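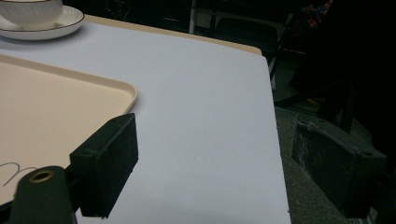

Grindadden Tea Room: monthly safety check, May
Checked by: Unnur Overgaard
Time: before opening, Friday
Form ref: 3504

Answers are yes, no or n/a. Comments are mine, and I have left the form's wording alone even where I don't think much of it.

FRONT OF HOUSE

Floor free of trip hazards: No
Mat inside the street door is curling again at the left corner. Last month's sheet says "resolved". Someone turned it round, so the bad corner now faces the kitchen. Replace it.

Tables stable: Yes
Leaned on all of them. Window table rocks a little but won't tip. The folded menu under one leg is not a repair and I have taken it out.

Crockery free from chips and cracks: No
Four saucers and a cup pulled from the shelf and binned. I was told they'd been checked on Monday's shift. I'd like to know in what light.

Fire exit clear: Yes
Clear at the time of checking. There were fresh scuff marks at crate height on the wall beside it, so I will come back on a delivery morning without ringing first.

Exit sign lit: Yes

KITCHEN

Fridge at 5 degrees or below: Yes
Display said 3, my own thermometer said 4. Fine. The log has 3 written in for every single day this month, same pen, same slope to the figures. I don't believe it. Start a new sheet and put initials against each reading.

Water boiler descaled: Not shown
The sticker from Someck says it has been done. There is no job sheet to go with the sticker. Ask them for one. Invoice 221 only says "attendance".

Boiler tap guard fitted: Yes
Loose, but on. Tighten.

Fire blanket in place: Yes
Behind the bread bin, so only just. Move the bread bin.

Extinguisher in date: Yes
Pin and seal intact.

First aid box complete: No
No burn dressings and no blue plasters. Plenty of safety pins.

ELECTRICAL

Portable appliances tested: Part
Toaster and both kettles labelled. The Brurix heater behind the counter has no label at all. Staff say it is never used, but it was plugged in. Unplugged and taped up until tested.

Extension leads not overloaded: No
One lead running off another under the till. Same comment in the last two reports.

OUTSIDE

Step edge visible: No
White paint nearly gone. Nartey quoted £670 to redo the step and handrail together. The paint alone should be well under £100, so get a second price for that and do it now.

Handrail firm: Yes
Firm today. One bracket is rusting.

Bins closed and away from the wall: Yes

RESULT

Passed with actions. The form has no box for "passed, but I doubt some of the paperwork", so take this line as that box. The mat, the heater and the extension leads are to be dealt with before my next visit, and I want to see the things themselves, with or without ticks.

Signed: U. Overgaard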